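Changing the layout of a small workroom – where do you put the bench?

hanyu_xue
December 9, 2025

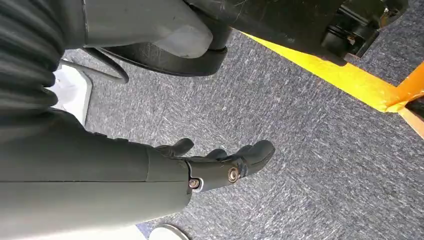

I rent a small room on Dondgate and I want to move my bench away from the window. The light is good there, but in June the sun was directly in my eyes until lunch. My landlord, Mr. Birkett, allows me to put 2 new sockets on the inner wall. Is it a mistake to lose the daylight?

lgarside
Keep the window. Turn the bench sideways so the light comes from your left, and buy a cheap blind. I worked like this for seven years.

melen_cal
I disagree with Lorraine. Daylight changes all day and you end up using a lamp anyway. Inner wall, good lamp, finished.

lgarside
A lamp gives me a headache by four o'clock, Callum. Not everyone is the same.

hanyu_xue
Thank you both. Sideways I did not consider. The bench is 5 feet long, so I must measure if the door still opens.

L. Marsden
Tape the shape on the floor first and walk past it for a few days. Which lamp do you have now?

hanyu_xue
An old one from my uncle, no name on it. I will do the tape tonight.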